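Odidbridge Toy Library - notes from the September meeting

Taken by Songül Yaman, typed up the same night with a cup of tea, so please forgive the typos. If I got something wrong, tell me before Thursday and I'll fix it.

We got going at 6:40, once everyone had found a chair that didn't wobble. Last month's notes were read and agreed, with one correction: the train set went to the Mirnenska playgroup, and I had written that it went to Irnow. Sorry, Irnow! I know you were waiting on a phone call.

1. Pretend food

This took up most of the evening, and I'm glad it did, because the pretend food is what goes out more than anything else we own and it comes back in such a jumble. Families borrow a shopping basket and return half a picnic. I brought up splitting it all into fruit, vegetables and "everything else" and there was a lot of nodding, then a long side conversation about whether a tomato goes in with the fruit. We voted. It goes in with the vegetables, and I'd like that to be the last time we discuss it.

Fruit goes into clear plastic tubs, the shallow kind, so kids can see what's inside and grown-ups can check it at the desk without tipping it all out. Lids were talked about and put off. I like a lid, but the little ones can't get them off by themselves and then somebody older has to come over every two minutes.

Soft fruit and hard fruit: do they share a tub? I said yes at first. Then it was pointed out that the plush pieces need the washing machine and the plastic ones just need a wipe, and a mixed tub means sorting it again every single time. So we agreed that big plush pieces go in the cloth bag on the hook, and plastic fruit stays in the tubs. I'm a bit sad about it - the plush strawberry looks so good next to the banana - but fine.

Small pieces: anything berry-sized gets checked against the choke tester before it goes into a tub for the under-threes. If it fits in the tester, it moves up to the older shelf. I'll do the first batch.

Action: Songül to sort the fruit and write new tub labels.

2. Catalog numbers

The fruit set is still down as number 534, which is also the number on the wooden farm. I have no idea how long that's been going on. The fruit will become 848 and the farm keeps the old number because it's burned into the bottom of the barn. Please cross out the old number on your paper lists if you still use a paper list (I do).

3. Money

We have $40 left in the small repairs envelope. Aigner quoted us for new tubs and the price was fair, but we decided to use up what's in the closet first. There was a request for a label maker. I'd love one, but we're going with masking tape and a good marker for now, and we'll look again after the fall sale.

Action: bring any clear tubs you have at home, as long as they're clean and not cracked.

4. Loans and late returns

Three sets are overdue, all of them puzzles. We're going to send a friendly reminder and leave it at that. I was asked to make the reminder "less like a poem" this time, so I will try. The doctor's kit came back without its stethoscope, and if it turns up in your car or under your couch, just drop it in the box by the door, no questions.

5. Anything else

The play rug needs a proper shampoo. Irnow has a machine they can lend us and I'll ask about it when I call to apologize. Somebody also asked if we could start earlier next month, and the answer was yes - 6:15, same place.

We wrapped up at 8:05 and a few of us stayed on to stack chairs.

Attached to these notes:

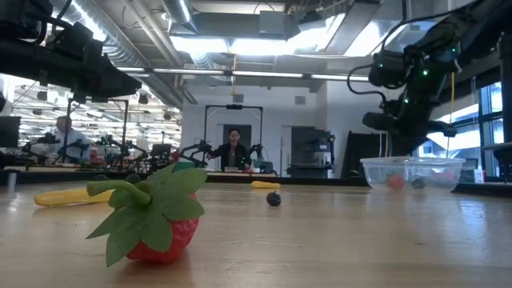

Item 1: toy fruit on the table and in the clear tub, plush strawberry at the front.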